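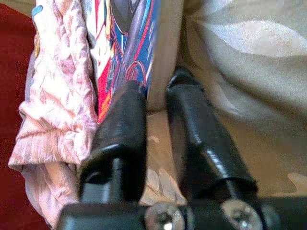 By Lino Messina | 20 Sep 2020

WEDAMBRIDGE – A new sorting program for donated fabric promises to keep most of the town's unwanted bedding, curtains and clothing out of the trash. The people running it have a warehouse, a logo and a very confident leaflet. What they don't have yet is much proof.

The program is called Clamelis and opened in May in a former carpet showroom on the east side of town. Residents drop off bags of household cloth, which is then sorted by hand into three streams: resale, rags and recycling. Printed cottons, crumpled sheets and faded patterned covers of the kind most families keep at the back of a closet are all welcome. Items don't need to be ironed or folded, according to the leaflet, though they should be clean.

Clamelis says it took in 2300 bags over the summer and that 80 percent of the contents found "a second life." Asked what counts as a second life, project manager Taner Polat said the figure covers everything that left the building by a route other than the dumpster.

That is a generous definition. It includes cloth sold in the shop at the front, and it also includes cloth put on a truck to Drusent, a dealer two counties over that buys mixed textiles by weight. What Drusent does with it after that is not tracked. Polat said he had been told that most of it becomes padding and wiping rags. He could not say how much, and Drusent did not return two calls.

The shop's own numbers are easier to check. Its register shows 1635 items sold through the end of August, from pillowcases at a dollar apiece to a few sets of lined drapes. That sounds healthy until it is set beside the number of bags. Even if every bag held only a couple of things, the shop would have sold well under half of what came through the door.

Kadir Erdem, who ran a secondhand linen stall at the Saturday market until last year, thinks the public is being sold a nice story. "A pink flowered sheet with a soft spot in the middle is a rag," he said. "It was a rag when I had the stall. You can put it on a shelf with a tag on it and it will sit there until Christmas."

Erdem's other complaint is with the sorting itself. Bags are tipped out on long tables and gone through piece by piece, and the staff are supposed to look at each one for stains, thin patches and split seams. He watched for an afternoon in August and said the pace left no time for it. Polat disagreed, saying workers are trained for two days and are free to set aside anything they aren't sure of. The pile of things set aside was, on the day of our visit, the biggest pile in the building.

The town is paying for part of this. A grant of $793 a month goes toward the lease, and councilman Cengiz Uçar, who pushed for it, said the sum is small next to what Wedambridge spends on hauling garbage. He expects the hauling bill to fall. It had not fallen as of the last published statement, and Uçar said it was too early to look for a change there.

He may be right. Summer is also when people clear out closets, and nobody knows yet what the bins will hold in the winter months. A similar effort on Taşdemir Street closed after one year, when the building filled up with comforters that no dealer would take. Clamelis says it has learned from that and no longer accepts anything quilted.

The grant comes up for renewal in the new year. Uçar said he would ask for a breakdown of where the fabric goes before he votes. Polat said he would try to provide one.

Drop-off hours are 9 to 4, Tuesday through Saturday. Bags left outside the door overnight will be thrown away.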